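Lorkell House, shared kitchen and utility
Monthly walk-round, May. Done Tuesday, before breakfast clear-up

Fire door to corridor: OK. Closer a bit slow, catches on the mat. Mat moved.
Smoke alarm, hall: tested, OK
Heat alarm, kitchen: tested, OK. Cover greasy, wiped
Fire blanket: on hook, tag in date
Extinguisher: pin in, gauge in green. Bracket loose, one screw missing. Same as last month!!

Fridge: 7 on the dial thermometer. Too warm. Turned down, recheck tonight. Door seal split at the bottom corner, Melitz quoted 120 for a new one, go ahead pls
Freezer: needs defrosting, drawer 2 won't shut
Hot tap: fine. Cold tap drips
Sink waste: slow. Plunged it, bit better

Worktops: no chips or lifting that I could find. Sealant behind the sink going black, wants raking out and redoing. Food left out again, please put a note up about clearing as you go.
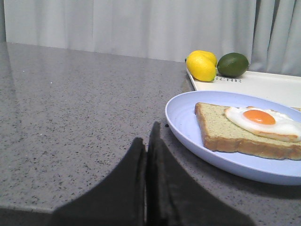 Worktop, curtain side. Egg on bread, lemons and avocado out.

Sockets: all tested with plug-in tester. Double by the kettle has a hairline crack in the faceplate, still works, taped off till its changed
Kettle and toaster: leads OK. Crumb tray full, emptied
Cooker: rings OK, oven light gone. Maihi say the whole cooker is 475 to replace, not needed yet imo
Extractor: noisy. Filter overdue

Utility: lint filter cleaned. Hose behind washer kinked, straightened. Boxes stacked infront of the stopcock AGAIN, moved to the shed
Back step: slippy, moss. Needs scrubbing before anyone goes over

Carry forward: bracket screw, fridge seal, faceplate, sealant. Copy to Vimunham office, other copy in the folder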